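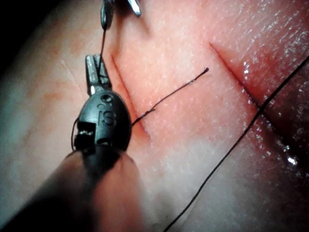 Figure 1. Thread held between the two instruments over the practice tissue.

Projects > Clonero Lab > Suturing Cell > Report

Setup and Upkeep of the Suturing Cell
Maricica Pascu, 15 Aug 2024

The cell has two instrument arms over a Grutell tissue pad. My part was the setup routine and the cable checks. Before each session I home both arms, seat the instruments and move each wrist through its range 10 times. If the jaws lag behind the command by more than 5 degrees, the instrument comes off and its cables are inspected. The pad is clamped at the corners and changed when the cuts start to tear. Each instrument is logged for up to 400 knots.

Figure 2. Needle in the right driver, left grasper beside a tied knot.
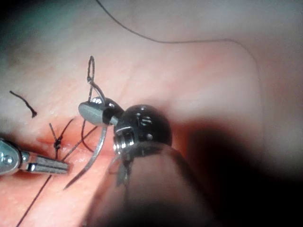

Cable Tension

Slack was found on one wrist in September and taken up at the drive pulley.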